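Fulstead Toy Library Sorting Days Move to the Catdale Annex

Donated toys for the Fulstead Toy Library will be sorted at the Catdale annex on Yu Street from this week, the library said. The old sorting room behind the Kurkport branch closed in May, when the lease ran out, and donations have been kept in storage for most of the time since.

The library lends toys, puzzles and outdoor games to families in Fulstead and Kurkport. It has 400 member households, and 67 of them joined over the summer. Lorenz Schnyder, who runs the lending desk, said the backlog of unsorted donations had reached 144 boxes by the end of the season.

"People have been very generous, and a lot of it is good stuff," Schnyder said. "But it comes in all mixed together. You open a box of building bricks and there are bath toys and cleaning things in with them."

Mixed items are tipped into a metal bin and separated by type. Bath toys go to one shelf and building toys to another. Cloths, sponges and other household items are not lent out and are set aside for the annex cleaning cupboard. Anything with a store label or barcode still on it is checked before it is entered in the catalog.
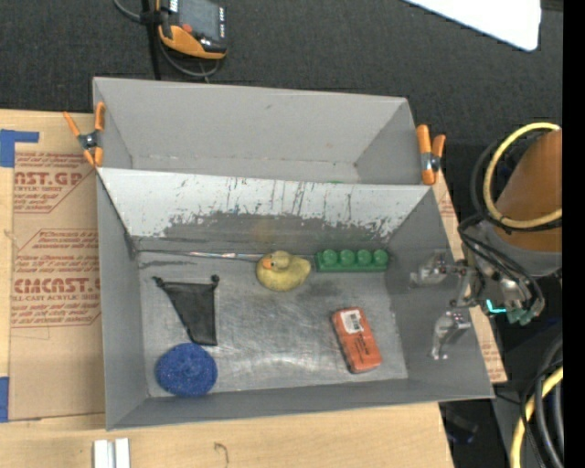 Page last changed: Oct 31, 2023

A yellow rubber duck and a green toy brick with round bumps share the bin with a blue scrubbing sponge, a piece of dark gray cloth and an orange-red block that has a white barcode label on it.

Donations can be left at the annex during lending hours. Boxes should be no larger than one person can carry. The library asks that batteries be taken out and that puzzles be taped shut. It cannot accept stuffed animals, car seats or anything with a cord.

The first sorted toys will go on the shelves in nearly 2 weeks. Members may reserve up to three items at a time, and late fees from the summer have been dropped.

Comments (3)

marnie_k
Is the parking lot behind the annex open to the public now? Last time I dropped off a box I had to carry it from the far end of Yu Street.

Dell P.
We gave away a bag of bath toys in the spring and my son wants to know if his duck made it. It was yellow, which I realize does not narrow it down much.

Fulstead reader
Please bring back the marble run. It was out on loan every time we asked.

Contact the news desk | Copyright Fulstead Local News | Back to top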